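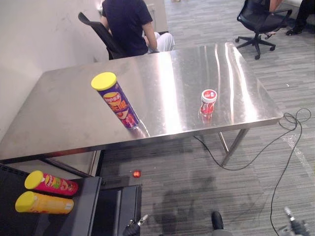 Brevus Work Table, Stainless Steel

Item no. 248
Sold by Drirulum Kitchen and Shop Supply

The Brevus is a freestanding work table for prep rooms, bakeries, garages and laundry rooms. It ships flat in one carton and goes together with the hex key in the hardware bag. The top comes already bent and finished, so assembly is mostly a matter of bolting on the legs and leveling the feet.

Choosing a top

The Brevus comes with a polished or a satin top. Polished wipes down faster and is the one most bakeries order. It also shows fingerprints and fine scratches sooner, and under strong overhead lights it can throw some glare. Satin hides wear better and costs the same. The steel underneath is identical, so the choice comes down to looks and how often you want to wipe it.

If you plan to roll dough on it, either finish works. Chill the top with a sheet pan of ice for a few minutes first and the butter will hold up longer. Do not cut directly on the surface. The knife will lose its edge before the table shows much damage, but you will see the marks.

What is in the carton

Tabletop, one
Legs with adjustable feet
Crossbars
Bolts, washers and hex key
Instruction sheet

The Probert undershelf and the Anham backsplash are sold separately. Both bolt to existing holes and can be added later. The Anham can't be used with the first version of the Brevus, which had a rolled back edge. If your table has a square edge on all four sides, it will fit.

Assembly

Set the top face down on the flattened carton or a blanket. Attach the legs finger tight, add the crossbars, then go around again with the key. Two people should turn the table over. Once it is standing, adjust the feet until it stops rocking. On carpet, check the level again after a week, when the feet have settled into the pile.

Care

Use warm water, dish soap and a soft cloth. Wipe with the grain if you have the satin top, and dry it when you are done - most of the spots people write to us about are hard water marks. White vinegar takes those off. Keep steel wool and chlorine bleach away from it. Steel wool leaves bits behind that rust, and bleach will pit the surface if it sits.

Salt and tomato should be rinsed off the same day.

Shipping and returns

Orders placed before 10 a.m. leave the warehouse the same business day. Delivery is to the curb or loading dock. Open the carton and look over the corners before you throw away the packing, and send us photos if anything is bent. Unassembled tables can be returned within 100 days. Assembled tables can be exchanged for a defect but not returned.

Questions we get

Does it come in other heights?
No. The feet adjust a little for leveling, but they are not meant to raise the table.

Can I put casters on it?
Yes, with the Brevus caster kit. Order the locking set if you will be kneading or using a mixer on the table.

Will a clamp-on vise hold?
It will hold, but the top will flex. Put a board under the jaw - scrap lumber is fine - and keep the vise close to a leg.

Do you sell spare feet?
Yes, singly or in sets. Ask for part 13.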